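3.2. Suciedad residual en bañeras de uso doméstico

El estudio de campo se hizo en viviendas de alquiler gestionadas por Rebane, donde la limpieza del baño se repite en cada cambio de inquilino. Se registraron 944 limpiezas. Siguiendo el criterio de Dzene, la superficie interior se dividió en tres zonas: fondo, paredes inclinadas y borde. El resto localizado se anotó aparte del velo calcáreo, que exige otro producto y más tiempo de contacto.

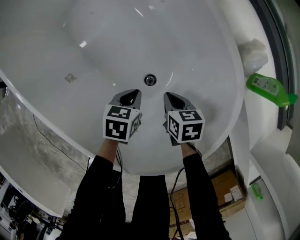

Figura 4. Bañera ovalada blanca con desagüe redondo cromado; mancha pequeña de color pardusco en la pared inclinada izquierda.

En las paredes inclinadas, el resto localizado pasó inadvertido en 51 limpiezas, casi siempre en bañeras blancas y brillantes, cuyos reflejos dificultan la inspección desde arriba. El fondo dio menos problemas: el aclarado arrastra las partículas hacia el desagüe. Los envases apoyados junto a la bañera se retiraron antes de evaluar el borde.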